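Teaching a home-built mobile arm to open a cupboard door

If you've followed the earlier pages you'll know Clestness, the wheeled arm I've been putting together in the shared workshop at Rumley since August. It can drive, it can pick up a mug, and last month it managed to post a letter through a slot. Doors were the next job, and doors are horrible! You can't just grab a door and go. It swings on a curve, it pushes back, and if your arm insists on travelling in a straight line then something is going to bend (in my case a 3D-printed wrist bracket, twice).

So this page is how I got to a routine that works well enough for me to recommend it. You'll need an arm with a two-finger gripper, a camera up top looking down over the fingers, some way of reading motor current, and a cupboard that isn't precious to you.

First, pick the right door. Go for a plain hinged one with a bar handle. Knobs are a nightmare for two fingers, and those push-to-open catches need a completely different approach. I started on my own kitchen units, which was daft, as they're soft-close and the damper fights you all the way. If the door has a lock, leave it unlocked and put the key in your pocket, not in the lock where the arm can catch it.

Next, measure the door. You want two numbers, the distance from the hinge line to the handle and the height of the handle's middle. Put them in the config file under door_radius and handle_height. I work in millimetres everywhere, having once mixed in a centimetre value and watched the arm try to open a door the size of a playing card.

Now the grip. Turn the gripper so the fingers close from left and right on a vertical bar. Come in slowly for the last 44 mm and stop when the current jumps, then back off a touch. My first instinct was to squeeze as hard as the motors would go. Don't! A firm grip locks the wrist to the handle, and then the wrist can't turn as the door comes round. I run mine at 158 on the Jimlow driver board's force setting, and with rubber sleeves over the fingertips that's plenty.

Then the pull, in two stages. Stage one is a short straight tug to beat the catch. 8 mm was enough on every door I tried. Stage two is the arc. Chop it into little steps (I use 100, which is overkill but lovely and smooth) and at each step work out where the handle ought to be for that angle, move there, and check the current. If it climbs, stop and let the wrist go slack for half a second before carrying on. Bienvenido Gatchalian suggested that slack bit to me over a cup of tea one Tuesday, and it cured nearly all of my jamming.

Once the door's far enough out, open the fingers, back straight off, and only then lift the arm. I kept lifting too early and hooking the handle on the way up.
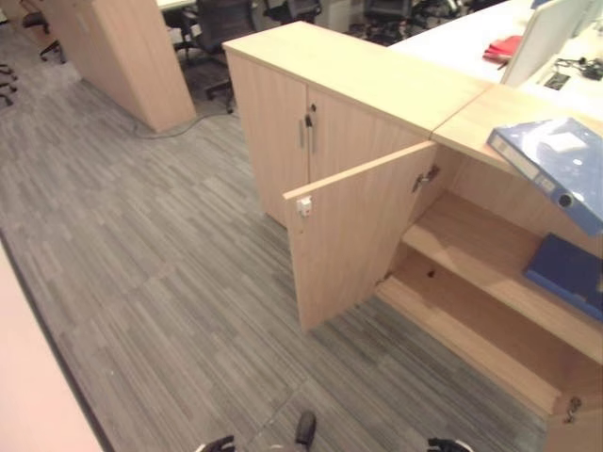

Looking down past the fingers at the oak-coloured cabinet, with the right-hand door open and the shelf inside in view.

Stopping distance matters more than I'd expected. Park the base off to the side the door swings away from, and leave yourself enough carpet to reverse. Pick up any cables on the floor before you start too, or tell the base where they are – small casters and thin cables do not get on. And shove anything that's hanging over the top of the cabinet well back, as a raised elbow will find it.

For checking whether the door is properly open, I don't bother with anything clever. The Quiambao depth script gives me one distance reading where the door front used to be. If the reading has gone deeper by more than the thickness of the door, I call it open and move on to the shelf.

If it keeps slipping off the handle, check your door_radius before you touch the grip force. Mine was out by the width of the handle (I'd measured to the wrong edge) and I spent a whole evening swapping rubber sleeves for nothing.

Closing is much easier, you just nudge the door with the back of a closed gripper and follow it home. I'll put the code for that on the next page once I've tidied it up.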